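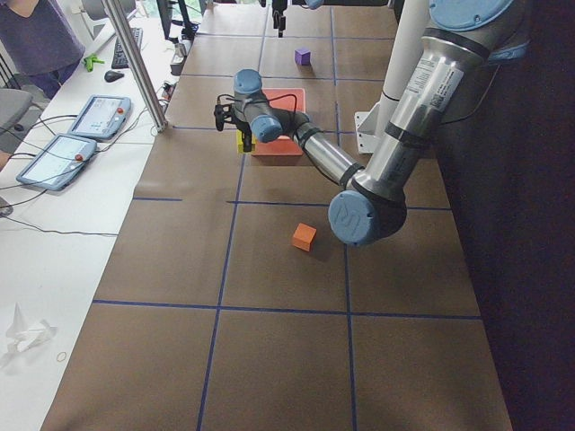

Planning and Buying Equipment for a Robot Work Cell
Handout 2: From the wish list to the purchase order
Tue 18 October

Before the next class please read this handout once and bring a calculator. The course project is the same as before. The company Kozma wants a small cell where a robot picks up light parts and sorts them on a table, and we must prepare the budget for it. You may work in pairs.

1. Begin with the task

Many students open a supplier's catalogue first. They compare the reach and the payload of several arms, and then they look for a task which fits the arm they like. Please do it in the other order. Write down the size and weight of the heaviest part, the longest distance it must travel, and how often this must happen in one hour. Only after this can you say which arm is big enough. An arm that is too big costs more, and it also needs a stronger table and a wider free space.

Remember that the payload in the catalogue is counted at the end of the arm. The gripper is already a part of it. If you fix a camera on the gripper, the camera and its bracket must be added too. Students forget this every year.

2. The arm is only one line of the budget

In the Kozma exercise your table of costs must have at least these lines:

Arm and its controller
Teach pendant, if it is sold separately
Gripper and spare fingers
Camera, mounting and cable
Table, post and brackets
Computer, monitor and stand
Power sockets, adapters and cable holders
Emergency stop and other safety equipment
Delivery, installation and training
Spare parts for the first year

The small lines look unimportant, but they delay projects. In the exercise, the supplier Vividau offers cables and adapters as one package for 293 euros. The same things bought one by one from Prudunmont cost less, but they arrive in three deliveries. Calculate both ways and write which one you prefer. I accept both answers if the reasons are clear.

Test material also belongs in the budget. Simple coloured cubes and flat pads are cheap and they are enough for the first trials of picking and placing. Coloured tape on the table helps to put the objects back at the same place between two trials. Put these costs under "consumables".

3. One arm or two?

With two arms at one table, some things can be shared, for example the table and the room. Other things are doubled, such as the gripper, the spare fingers and often the pendant. For each line of your table, mark S (shared) or D (doubled). Then make the sum for one arm and for two arms. The second arm is usually cheaper than the first, but you must leave time for planning how both of them move in the same area. This is working time of an engineer and it has a price.

Check also the space beside the table. The operator needs a desk for the pendant, keyboard and mouse, and must reach an emergency stop without walking around the cell.

4. Reading an offer

The Batard offer is in the course folder. It gives a price of 876 euros for the gripper. Look at the following points:

Is the tax included?
Is the mounting flange included, and does it fit the arm?
For how long is the price valid?
What is the warranty, and who pays for the transport in case of repair?
The delivery time is 18 weeks. Is it counted from the order or from the payment?

If an answer is not in the offer, write a short e-mail to the supplier and ask. A spoken promise on the telephone cannot be put in the file.

5. Homework

Prepare the table of costs for the two-arm version, with the marks S and D, and half a page of explanation. Put the date of each price beside it, as prices change during the year. Bring it on paper to the next class. We will compare the tables and discuss which lines are missing.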